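Korkambridge Robot Learning, Unit 9: Collecting Demonstrations
Handout prepared by Thulani Motaung

A policy trained from examples can only copy what the examples contain. This unit covers how to plan a collection run before anyone starts recording.

Write the task as a start state and an end state. "Use the washer" is too broad. "Upper door open, drum empty" to "upper door closed and latched" is a task that two operators will read the same way. Keep one task per episode and end the recording when the end state is reached. 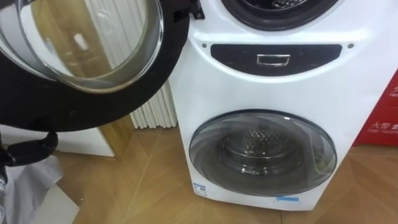 Vary the start state on purpose. Change the door angle, the distance of the base from the machine and the height of the arm. Glass doors need extra episodes under different lighting – reflections move with the head camera, and a policy can learn to follow them.

Failed grasps stay in the set if the operator recovers within the same episode. Tag them "recovery". Episodes that end in a stop or a collision go in a separate folder and are not used for training.

For the lab, each pair records 600 episodes and holds back 233 for testing. Split by session. Neighboring episodes look too much alike to sit on both sides of the split.

Reading before Unit 10: the Planex task sheet, sections 2 and 9. Bring your episode log.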